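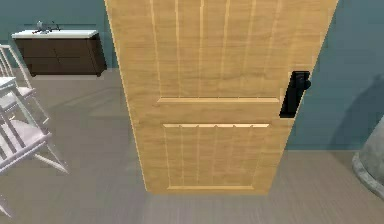
Our fall door workshop filled up in two days, and if you missed out, there is good news: we're running it again in May! The Meltlow Repair Evenings have covered lamps, bikes and a very stubborn sewing machine, but I don't think any subject has had people talking quite like sticking doors. Everyone has one. Paneled doors came up again and again, the sort with a rail across the middle and thin vertical grooves in the panels above and below it, and the big question was how to clean and refinish those grooves without spending a whole weekend on it. Vivek Lodhi's answer was an old soft toothbrush, a barely damp cloth folded over a butter knife, and plenty of daylight. Always work along the groove, he told us, and let everything dry overnight before any oil or varnish goes near it.

The rest of the evening went to hinges, and I loved every minute. Did you know a door that drags at the floor on the latch side often just has a loose top hinge? Try tightening those screws before you reach for a plane. If a screw spins and won't bite, take it out, glue a couple of wooden matchsticks (heads off, please!) into the hole, trim them flush and drive the screw back in once the glue has set. Jyoti Awasthi did this on our practice door in 16 minutes, chatting the whole time – and that door has swung nicely ever since.

Squeaks are even easier. Tap out one hinge pin at a time, wipe it clean, rub it with a little candle wax and drop it back in. Kanchan Prajapati swears by plain beeswax and brought enough for the whole room to try.

The May session has 24 places, up from 16, and members get first pick. Bring a screwdriver you like, a photo of your problem door and a note of which side the hinges are on. To put your name down, reply to this newsletter or catch Mohit Bhatia at the tool library desk. He also has the handout, including Vivek's groove-cleaning notes and a sketch of the matchstick trick.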